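Who Looks After the Verge? A Local News Project on Damage to the Kastbridge Memorial Planters

Cheng-en Ho
Community Reporting module, spring term
Tutor: Panagiotis Mavromatis

1. How I came to the story

I first heard about the planters on the Jommont road from the woman who cuts my hair, who was so cross about them that she stopped with the scissors in mid-air. Over one night in April, several of the wooden planters put out by local families in memory of relatives had been tipped over and their name plates pulled off. The weekly paper gave it one paragraph, and I thought (rather grandly, I admit) that I could do better than that.

My plan was to find out what had happened, who had put things right, and how people felt about having private memorials on a public verge. I gave myself 14 days, and used every one of them!

2. Gathering the material

I spoke to 16 people altogether, most of them on the pavement beside the planters and a few by telephone in the evening. Mr Mavromatis had warned us that people will talk for a long time once they have started, and he was quite right. One gentleman on Alipour Lane kept me for most of a Sunday afternoon and told me the history of every hedge in the street before we got to his late wife's planter, which he had already mended himself with a borrowed drill.
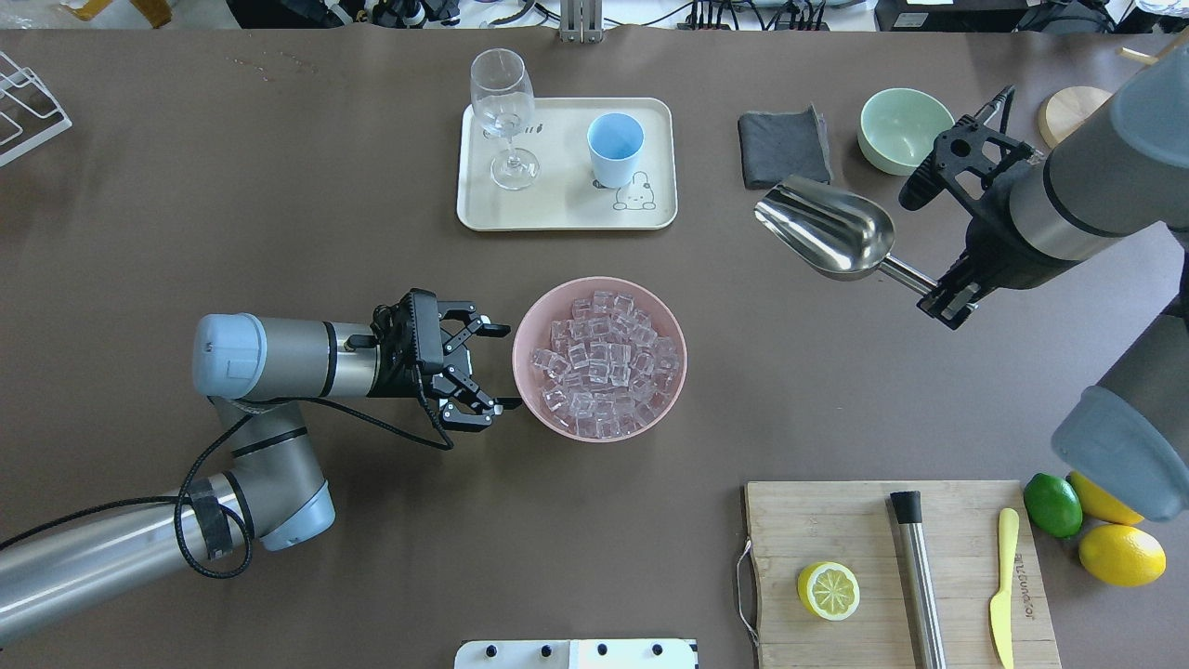
Fig. 1. Bowl of ice, tray with glass and cup, and scoop.

The parish office was slower to answer. I wrote twice and had a kind reply the second time, saying that the planters had never needed permission and that the parish had no wish to start asking for it now. The clerk preferred not to be named, so I have left the name out here and in the article.

I also asked at Cavon Garden Supplies, where the manager told me she had let families have replacement compost at cost. She seemed surprised that anyone would want to write it down. 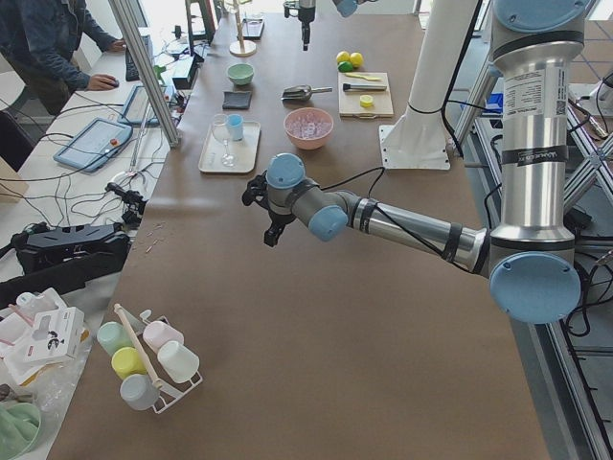 3. What I found

Of the eight families I reached, all but one wanted the planters to stay where they are. The exception was a daughter who would sooner have her father's moved to the churchyard, and she put her case so gently that I gave her the last paragraph of my article. I never did learn who caused the damage, and I was careful not to repeat the guesses I was offered.

4. What I would change

I should have written to the parish on the first day, and I should have asked people to spell their surnames while I was still standing in front of them. My first draft was also 100 words too long, and I was sorry to lose the hedges.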